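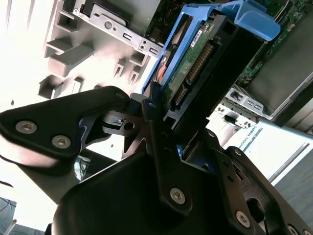 The arm did what the program told it to do, Elsa Hovland wrote under the first fault report, and I would like us to stop filing this one as a gripper fault.

Courses > Robot Cells in Practice > Unit 8: Faults and Stops > Handout

Her comment was added the morning after the stop on unit 3412 in the Mindis teardown cell. The report itself had one line under cause: "gripper slipped." We will go through the case in class, so please read these notes first.

The task

The cell takes old desktop computers apart. Step 8 of the program removes the hard drive. The drive sits in a blue plastic caddy with a flat tab at one end. The robot closes its fingers on the caddy, pulls it clear of the bay, and puts it in a tray. The working space is tight. A metal bracket runs close beside the caddy, the motherboard is behind it, and there is wiring near the bay.

What went wrong

In November the arm went into a protective stop during the pull on unit 3412. The operator found the caddy halfway out and turned in the bay. One finger was off the caddy and pressed against the metal bracket. The drive's circuit board had a scratch next to the connector.

The operator cleared the stop from the pendant and started the program again from step 8. The arm moved back to its approach point with the caddy still sticking out. The fingers hit it from the side and bent the rail. That second contact did most of the damage.

What the log showed

1. The data cable had not been unplugged. Step 7 was marked complete, but it had no check on it. The program only recorded that the motion had finished.
2. The pull force climbed for two seconds before the stop. The limit in step 8 had been left at the value used for the side panel.
3. The gripper reported "object held" the whole time. It was holding against the bracket. The signal tells you that the fingers met something before they reached the end of their travel. It does not tell you what they met.

Point 3 is the one students miss. A grip signal is often written into the program as proof that the part is in hand. In a tight bay there are other things to close on.

Changes made

The force limit for step 8 is now set on its own line. After a pull of 12 mm the arm pauses and compares its force reading with the expected one. If the reading is high, it opens the fingers, backs out along the same path, and calls the operator. Step 7 ends with a camera check of the cable.

Restart after a stop in steps 6 through 9 is now manual only. The operator jogs the arm clear at reduced speed, looks in the bay, and takes the caddy out by hand if it has moved. The program then starts at the next step.

Safety notes

A protective stop does not mean the arm has let go. The fingers may still be loaded, and a caddy under side load can jump when they open. Keep your hands out of the bay until the arm is clear. Do not reach between the fingers to free a cable. Put the cell in its safe state first, following the card on the pendant.

The computer must be unplugged before it goes into the fixture. Ask if you did not see it done.

Before class

Write half a page on one of these.

Where would you put a check so that a missed cable is caught before the pull? What would it measure?

The operator's restart was allowed by the rules in force at the time. Rewrite the rule in words an operator can follow at 3 a.m.

Bring the log printout. The force trace is on the second sheet, and the time axis is labeled wrong; read it in seconds.

Related items
Unit 7: Force limits and how they get copied
Unit 9: Recovery paths
Case notes: Dropped fan at the Trinen cell
Case notes: Tray sensor, Solberg line
Worksheet: Reading a stop log

Balov Technical Program | Contact the course office | Copyright Balov | Back to top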